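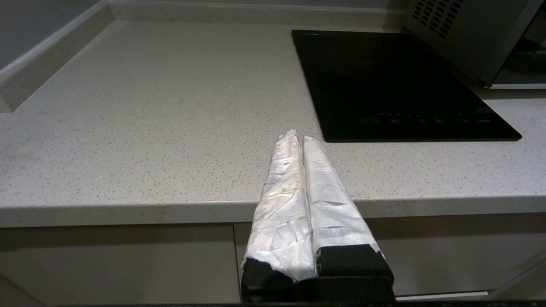

Speaker notes – "The wrap that came off in the soup aisle of our dataset" (title still up for grabs)
Cumberg meetup, 11/05/2024

Opening

Hi everyone, thanks for sticking around after the break. I'm from Staltholm, we do kitchen manipulation, and I've got one fault to tell you about. Just one. I've given talks where I tried to cover a whole year and people walked out remembering the font.

Leave the first slide up while they settle. Don't start explaining yet.

Quick show of hands: who has ever covered a gripper finger with something out of a drawer? (Wait. It's usually most of the room. If it's only a few, say "okay, the rest of you are lying" and move on.)

The setup

Keep this short, they know what an arm looks like.

Point at the wrist view on the slide. Two fingers, white wrapping on both, black pads lower down. Countertop, cooktop off to the upper right, cabinet fronts underneath. Our tasks that month were wiping, sliding things along the counter and pulling at the grip channel under the front edge. Lots of contact with stone, in other words.

We wrapped the fingers because the bare tips slipped on glazed dishes. Somebody tried a wrap on a rainy afternoon, the slipping stopped, and by the next morning it was on both fingers and everyone had forgotten it was a trial. I was very happy with it! I wrote "fixed" in the log. Read that line out loud, it gets a laugh.

What went wrong

Okay, slow down here.

In June we were 322 episodes into a run that was supposed to be 1,639. The arm was coming back from the counter edge, fingers nearly closed, and the gripper reported that it was holding something. It wasn't. The controller believed it, so it skipped the regrasp and went straight to the carry motion, over toward the cooktop, with nothing in the fingers.

That alone is harmless. The annoying part came next. It got to the drop point, opened, and the opening stalled. One finger's wrap had come loose at the bottom and a flap of it had worked in between the two fingers. The drive pushed, the current went up, we hit the limit and the arm did a protective stop with the gripper hanging over the glass.

The cooktop was off. Say that clearly, people always ask. It was off because the operator had turned it off for a break, and our checklist didn't mention the cooktop at all. So we got lucky, and I'd like everybody to be a bit uncomfortable about that for a second, because I was.

(Drink of water.)

What the wrist camera showed us

Go back to the first slide, same view. Ask the room what they'd flag.

Somebody will say the torn-looking lower edge on the right finger, where the white stops above the black. Yes! Good. That's the spot I'd want checked before anything moves. Somebody else may say the creases, or the small dark smudges on the left one. Creases I can live with. Smudges tell me to go and look, and I can't tell you from a picture what they're made of.

Then the thing I missed for ages – look at how bright the folds get. The light comes from above, the wrap is glossy, and our little grasp checker was trained on matte fingers. Every new wrinkle made a new highlight. So the camera check and the finger width were both off, in the same direction, for the same reason. We had two checks that we thought were independent and they were both looking at the wrap.

Pause on that. It's the one technical point in the talk and I tend to rush it.

Numbers slide

We went back through the run by hand. 70 episodes had a false "holding" signal. Two of those ended in a stall. The other ones just carried air around and got labeled as successes, which honestly bothers me more than the stop does, since the stalls at least made a noise.

Don't read the table. Let them read it.

What we changed

The wrap is on the daily sheet now. Look at the bottom edge of each finger, run a thumbnail along it, replace it if anything lifts. Takes no time.

Finger zero gets measured again every time the wrap is changed. We used to do it when the arm was rebooted, so a fresh layer just made the fingers thicker and the software never heard about it.

The carry path no longer crosses the cooktop. It goes along the front of the counter, which is slower, and the folks at Nembridge who share our planner grumbled about it. Fine. Cooktop power is on the start checklist too, first line.

Yüksel gave us some molded finger covers to try. They're nice. They don't fit over our black pads without trimming, so I can't tell you yet how they hold up. If anyone here has used them for more than a week, please grab me afterward.

If there's time

Tell the oven mitt story. Skip it if the previous speaker ran over.

Likely questions

Why not just train the checker on wrapped fingers? We did, and it helped until the wrap wrinkled differently.

Did we throw out the bad episodes? Relabeled them as failed grasps. They're useful that way.

Would a force sensor at the fingertip have caught it? Probably the empty grasp, yes. The flap I'm less sure about.

Slides are on the Staltholm page under talks. Remember to unplug the clicker receiver before you leave, you left the last one in Nembridge.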